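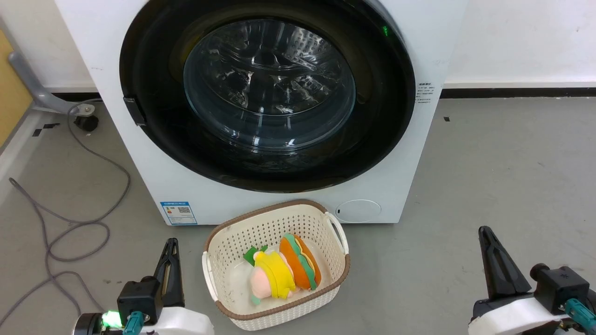
Washing soft toys in a front loader: notes after one year

2025-06-26

Filed under: laundry, household

My niece's toys come to me for washing because my machine is on a solid floor and hers shakes the flat below. Over the past year I have settled on a procedure that gives me the same result each time, and Zorica Kolev, who lives downstairs from my sister and has children of her own, has asked me to write it down. This is the long version.

Sorting

I start with the care label. Most toys carry a sewn tag in a side seam, often faded. If the tag shows a wash tub with a number in it, the number is the maximum temperature in Celsius and I stay at or below it. If it shows a hand in the tub, I wash in a basin. If the tag has been cut off, I look at the construction.

Felt parts deserve attention. Leaves, ears and small feet are often felt, and wool felt shrinks. Polyester felt does not, or not enough to matter at 30 degrees. The two are hard to tell apart by touch. I wet a corner with cold water and press it between two fingers: wool felt takes the water slowly and smells faintly of sheep. This is not a laboratory test but it has served.

Anything with a battery box, a sound module or a cardboard stiffener in the base stays out of the machine. So does anything filled with beans or foam crumbs. I feel along the back and the bottom for hard edges before deciding.

Colour is the other question. Pale pink next to bright yellow is a low risk. Dark red next to anything is a high risk, and I test it by pressing a damp white cloth on the back of the toy for a minute. If the cloth picks up colour, that toy goes alone.

Preparation

Toys go from the bedroom to the machine in a plastic basket with lattice sides. I prefer it to a bag as I can see what is in it, and crumbs and grit fall through. I brush each toy over the basket with a dry nail brush, then go over the seams. An open seam gets four or five stitches now. A seam that opens in the drum will put polyester fibre into the filter, and I have spent an evening removing it.

Stains are treated with a little liquid detergent, undiluted, worked in with a finger and left for ten minutes. I have tried the Katance stain stick and could see no difference.

Small toys go in a mesh bag. Medium ones go in a pillowcase, tied with a shoelace at the open end. I use a Vlachou pillowcase with a flap, so the shoelace is optional – but the flap has opened on me once.

Loading

Two toys alone are a poor load. A front loader needs some weight spread around the drum to balance for the spin, and two light objects in a large drum tend to stay together on one side. I add two bath towels in a pale colour. The towels also soften the impact when the toys drop from the top of the drum.

Before closing the door I wipe the inside of the rubber seal with a cloth, including the fold at the bottom where hair and lint collect. Then I turn the empty drum once by hand and listen for coins.

Programme

Delicates, 30 degrees, with the spin reduced to the lowest setting that still leaves the toys manageable. On my machine the cycle takes 61 minutes. I use half the normal dose of liquid detergent. Powder leaves a residue in deep pile which shows up as a grey bloom on yellow fabric in particular. No softener, as it flattens the pile. I add one extra rinse.

Drying

Stuffing holds more water than it seems to. A medium toy of mine weighed 290 g dry and a good deal more when it came out, even after the spin. I roll each one in a dry towel and kneel on it, then reshape it by hand, pushing the filling back into the corners.

They then go on a flat rack, face up, and are turned morning and evening. In summer I allow two days. In December it took four, and one toy had to be washed again because the middle had started to smell. Percy Castaño suggested a tumble dryer on the cool setting with a couple of clean tennis balls. I have not got a dryer, so I cannot comment.

To check whether the filling is dry I squeeze the toy hard and hold it against my cheek. If it feels cool, it goes back on the rack.

After the wash

Fibre ends up in the drain filter, behind the small round cover at the bottom of the front panel. I open it after every third toy wash, with a baking tray underneath and an old towel under that. Turn it slowly, let the water come, tip the tray, repeat. The last time I found a plastic eye, which I had not noticed was missing from anything. It has not been claimed.

The door is left ajar until the seal is dry, and the detergent drawer is pulled out as well.

Next on the list is a large rabbit of unknown filling. It will not fit in the pillowcase, so I shall probably do it in the bath.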